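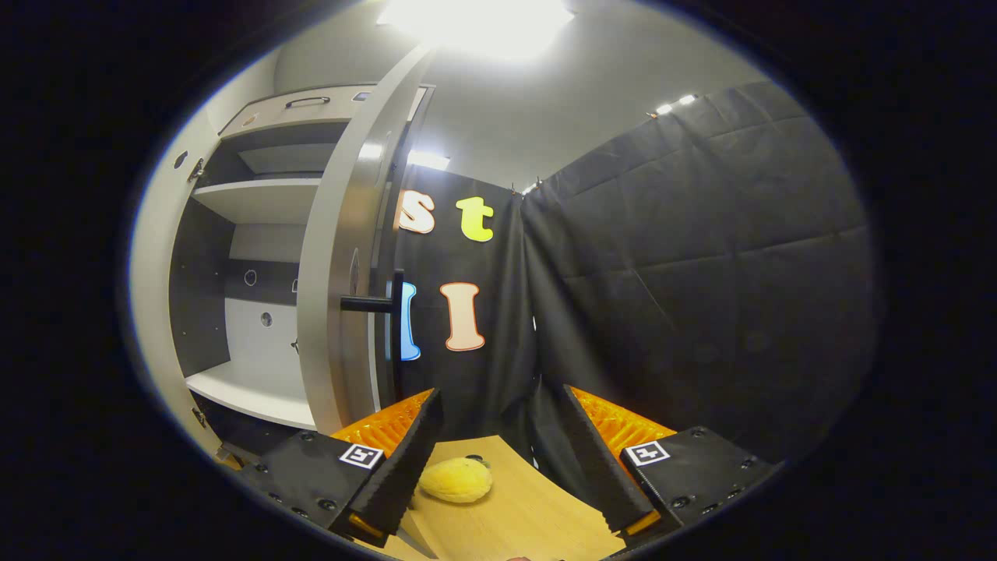
Small yellow plush on a light wooden tabletop

Search this encyclopedia Go

Asnakech Woldegiorgis is a singer and krar player whose songs mix old wedding tunes with country fiddle, and the blend is a joy to hear! She grew up in Lakasham and was singing at the Friday market by the age of 11. Her first album, Leiva, has 15 tracks and was recorded in Bekholm over a single March. The title song, a favourite with crowds, often stretches well past its recorded length on stage.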